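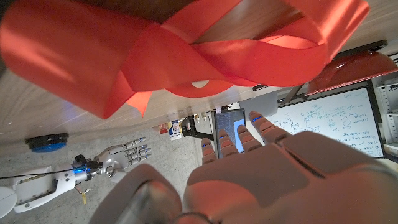 Gillespie Gourlay
Writes most of what's on this site. Former shop window dresser, now mostly parcels and grumbling.

I have never trusted a bow. A knot I can respect, it holds a thing shut and you can tell at a glance whether it's doing it. A bow on a present is usually holding nothing at all. The tape has already done the work and the ribbon is sitting on top taking the credit.

So when three separate people told me over the winter that I ought to be using satin, big satin, the sort you see on showroom cars, I said what I always say, which is that I'd believe it when I'd tied it. And I've now tied it, a good many times, and I believe about half.

What you get at the top of the page is a loose one. Red satin, big loops, the tail cut to a V. I like it more than I expected to, which annoys me, and most of this post is going to be me trying to work out how much of that is the bow and how much is just the colour. Red satin does a lot of your work for you. It catches the light along every fold, so even a bow tied by somebody in a bad mood looks as if it was meant. Try the same bow in a matt brown cotton tape and you'll see every mistake you made.

Claim one: satin ties easily

It doesn't. It ties quickly, I'll give it that, and then it unties quickly too. The whole point of satin is that it's slippery, and a slippery thing doesn't want to be a knot. I was told by Baldur Mogensen, who used to do the Christmas parcels with me at Clarbridge and has strong hands and stronger opinions, that you simply pull it tighter. You can. What you then have is a hard little lump in the middle with two squashed ears coming off it, and creases in the satin that will not come out without an iron.

The loose version is better looking and worse at its job. Mine slump. I tie one in the evening and by breakfast the loops have lain down flat like a dog. If the bow is going on a present that's being carried across a room and handed over, fine. If it's going in the back of a car, don't bother, or put it in a bag and tie it when you get there.

The trick people pass about is a dab of double-sided tape inside the knot. I was ready to sneer at this and I can't, it works. It also means you haven't tied a bow, you've glued one.

Claim two: wider is grander

Up to a point. Wide ribbon on a big box looks generous. Wide ribbon on a small box looks as though the ribbon is the present and the box has been attached so it doesn't blow away. I did a paperback for my niece in the big red and she honestly could not find the book. She's six, but still.

The other trouble with width is the middle. A narrow ribbon makes a neat little knot whatever you do. A wide one bunches up, and you have to fold the crossing piece lengthways before it goes round, otherwise you've got the full width strapped across the front like a bandage. I've seen tutorials that skip this entirely. They cut from "now bring it round" to the finished bow, and I would very much like to know what happened in between.

Claim three: cut the ends and they won't fray

This is the one that gets my goat. The V-cut is nice to look at. It makes the tail finish on purpose instead of just stopping. As for fraying, I've been told for years that it prevents it, usually by people selling ribbon, and in my kitchen drawer there is a fair collection of V-cut ends with whiskers on.

A slanted cut frays more slowly than a straight one, as far as I can tell. A V is two slanted cuts. So there's something in it. But a notch cut with blunt scissors is worse than a straight cut with sharp ones, and almost everybody I know is using the kitchen pair that's been through chicken bones. Buy a pair for fabric, hide them, and half your ribbon problems go away before you've learned a single technique.

For the cut itself: fold the end in half lengthways so the two edges meet, and snip at a slant from the fold side down towards the edges, with the edges ending up longer. If you go the other way you get a spear. I've made a lot of spears. A spear is all right really, but put one of each on the same bow and it looks like an accident.

Some people run the end past a flame to seal it. That only does anything if the ribbon is polyester or the like. On silk you're just burning silk. Check the reel, and if the reel doesn't say, test a scrap over the sink. I scorched a lovely bit of cream that way and had to pretend I'd wanted a shorter tail.

The price of it

I bought mine off the reel from Fogh, 20 metres, and felt a fool at the till. It seemed a ridiculous amount. Then I started using it, and a big loose bow simply eats the stuff. You need enough for the loops, enough to go round, and tails long enough to hang properly, and everyone underestimates the tails. I've yet to hear of anyone trimming a bow and wishing they'd left less.

The fancier reels, the Fonano one in particular, have a bit of wire along the edges. That holds the loops up, I can't deny it, and it's what I'd use on a wreath or anything that has to stay put for weeks. On a present I think it looks stiff, and children stab themselves. Preben Grímsdóttir disagrees and has told me so in the comments more than once. Hello Preben.

There's a Lolon kit as well, with a wooden thing with pegs that you wind the ribbon round. I borrowed one. It makes a very even bow, the same bow every time, and after the fourth I wanted to go and lie down. If you have a stall to stock it might save your thumbs. For one birthday it's another object to find a drawer for.

How I tie it now, for what it's worth

Cut far more than you want. Lay the ribbon shiny side up and decide now which side is the front, because satin has a dull back and it will show itself the first chance it gets. Most loops end up giving you a glimpse of the paler underside somewhere. I used to fuss over that and twist every bit until it was all shine. I've stopped. A bit of the underside showing stops the thing looking moulded.

Make one loop and pinch it at the bottom. Bring the long end over the front, folded to half its width, and round behind your pinch. Push the second loop through, and here is the only part where I'd ask you to go slowly: pull the loops, not the tails. Pulling the tails shuts the loops. Pulling the loops tightens the middle. Then put it down and leave it alone for a minute before you start fiddling.

The knot will not be in the centre. Mine never is. You can shuffle it along by feeding one loop through a bit, and then that loop's too small, and you go back, and round it goes. Arnar Vigfúsdóttir taught me to get it nearly right and then turn the parcel slightly. I thought that was cheating until I tried it.

Then the loops want opening with two fingers from the inside, like a glove that's been through the wash. Cut the tails last. I mean last of all, after everything's arranged, when you're sure.

Ribbon you've used before

You can iron satin on a low heat with a tea towel over it, dull side up. The hard creases from a tight knot never quite go, which is another mark in favour of tying loosely. I roll mine round a cardboard tube and pin the end. Folding gives you a crease every few inches and I don't care what the lady on the telly says about keeping it flat in envelopes.

I have some red that's been round three birthdays and a Thursday retirement do. It's a bit softer now and ties better than it did off the reel, and I've noticed nobody selling ribbon mentions that either.

Where I've ended up, then. I still think most bows are there to stop you looking at the corners of the wrapping paper, and my corners are dreadful, so perhaps I've been arguing against my own interests. I'll keep the red for the big boxes. Small ones are getting string.

Next time it's tissue paper, and whether scrunching it counts as a technique. Aksel Ketilsson has sent me 18 sheets of the stuff to try and a note telling me to be nice about it.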